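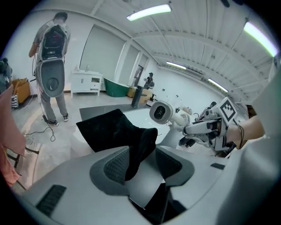 Karatari Mending and Making Club

I've been putting off writing about black cloth for months, mainly because I'm suspicious of anyone who has opinions about black cloth. Yet I own a bin bag full of the stuff, so I suppose I'm one of them now.

It started with the folding. I'd read on one of those tidy-home sites that every bit of fabric in the house should be folded in thirds, then in half, then stood on its edge like a file in a cabinet. Fine, I thought, let's see. Cotton does it. Tea towels do it, more or less. Soft black cloth slumps. You get a nice top edge for a moment and then it leans over to one side and the whole row goes with it. The site had a picture of a drawer with all the pieces standing to attention, and I'd like to know what was propping them up.

The other trouble with black is that you can't see what you're doing. A fold in white cloth has a shadow in it. A fold in black cloth is just more black. I lose the hem and the right side, and on a bad evening I lose the seam I unpicked five minutes earlier. A white tabletop helps a good deal, I'll grant that. I used to work on a dark one at home and it was hopeless. With white underneath you at least know where the cloth stops. A dark mat is good for pale cotton and useless for this, whatever the packet says about it being "ideal for all fabrics".

Which brings me to Drirex. For anyone who hasn't been sold it yet, Drirex is a spray that is supposed to relax creases without an iron. I paid 10 pounds for a bottle, which I resent. I tried it on a crumpled black offcut, left it as long as the label told me to, and smoothed it with the flat of my hand. The creases were still there and now the cloth smelled of pears. I tried it again on a second piece in case I'd been mean with it. Same again, more pears. An iron on a low setting and an old pillowcase laid over the top did the job before the kettle had boiled.

Stameo I'm less cross about. They sell remnants by weight, and the listing said the black bundle was 259 grams, "mixed, all soft". All soft was true. Mixed was stretching it, as I could find one kind of cloth in there and a bit of lining. Still, it sews all right if you use a fresh needle and don't pull.

Someone at the club swears by the Jakubowski method, where you roll everything instead of folding it. There's a page about it with 2,521 comments underneath, nearly all of them saying it changed their life. I read more of those than I should have. My life is as it was, but I will say that rolled black cloth doesn't flop, and it goes in a shoebox, and you can pull one roll out without wrecking the rest. I don't believe it saves half the space. I tried both ways in the same box and the lid sat the same.

So the plan for June is rolls, plain elastic bands round them, and a scrap of white paper tucked under each band with the length written on in pencil. The longest piece is 130 centimetres and I have no idea what it's for. A cushion cover, perhaps, though a black cushion in a house with a white cat is asking for it.

If anyone wants most of a bottle of Drirex, it's on the shelf by the kettle.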